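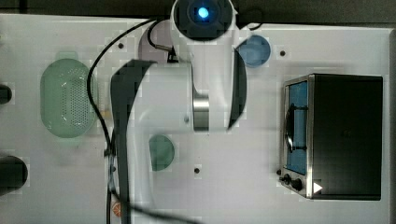 Zavley Kitchen Bench Kit
For classes, clubs and competition teams

The Zavley Kitchen Bench Kit is a set of household objects and task cards for teams that already have a tabletop robot arm. It was put together for the Firkedau student challenge and is now sold to any school or club that wants to run the same tasks on its own bench. The arm, the table and the control software are not included.

Most teams use the kit over one term. The early cards ask for single moves, such as lifting an empty bowl and setting it down on a mark. The later ones string several moves together and bring in the toaster oven, which has a door to open and knobs to turn. The oven is the hardest part of the kit for most student groups and is best left until the arm can place a dish on a mark without help.

What is in the kit

Dishes and bowls in several sizes and colors
One colander
One toaster oven, for use unplugged
A bag of small loose items for sorting and placing
20 task cards, laminated
Score sheets for two teams
Vinyl floor and table marks

Dish colors change from batch to batch. The task cards refer to objects by type and size, so a replacement in a different color can be used without editing the cards. Teams that train a vision model on color should order their spares at the same time as the kit.

Table requirements

A light, matte tabletop is best. Glossy tops throw reflections from the ceiling lights and make dish rims harder to find. The tabletop should be at least 2 inches deeper than the reach needed for the farthest card, so that a dish nudged backward does not go over the edge. Tops with mounting holes are fine. Keep dish marks clear of the holes, as small items can catch in them.

The cards are written for one arm working on its own. Teams with two arms can use the same cards, but the times on the score sheets will not mean much.

Cables

Leave enough slack for the full turn of the wrist and check it before each session by running the arm slowly through its range. A loop that is fine at the front of the table may drag over the dishes when the arm reaches back. Our kit has hook-and-loop ties in the parts bag. Do not use plastic zip ties pulled tight against a moving joint.

Working with the toaster oven

Cut the plug off or fit the supplied plug cover before the oven goes on the bench. No card calls for heat. The door has a spring, and an arm that lets go early will let it snap. Set a low force limit for the first attempts and keep hands out of the oven while the arm is powered. Door glass is not covered under the replacement plan.

The knobs turn with a light grip. If the arm slips on them, wrap the knob with one layer of the rubber tape in the parts bag. This is allowed under the Firkedau rules as long as both teams have it.

Scoring

Each card is worth the points printed in its corner. A run lasts 14 minutes, and a team may take the cards in any order. An object that leaves the table is out for the rest of the run. Touching the arm or any object by hand ends the card in progress but not the run. The full rules are printed on the inside of the box lid.

Clubs that are not entering the challenge can ignore the clock. Several of the cards work well as a lab assignment – cards 3, 7 and 11 in particular – and the teacher sheet lists which programming topics each one covers.

Age and group size

The kit is meant for high school and first-year college groups. Three or four students to an arm is comfortable. With larger groups, have one student run the stop button and do nothing else.

Ordering

Kit price: $478, shipping not included
Weekly loan: available to schools in the Lamon area, pickup only
Spare dish pack: sold separately
Replacement task cards: free to registered teams, one set per year

Kits are packed and shipped by Timmermans. Orders placed before noon go out the next working day, except in February, when challenge teams are served first and other orders may wait. Purchase orders from schools are accepted. Please put the name of the club or class on the order so the score sheets can be registered to it.

Returns are accepted on unopened kits. Opened kits can be exchanged if a part is missing or arrived broken – send a photo of the part and the packing slip.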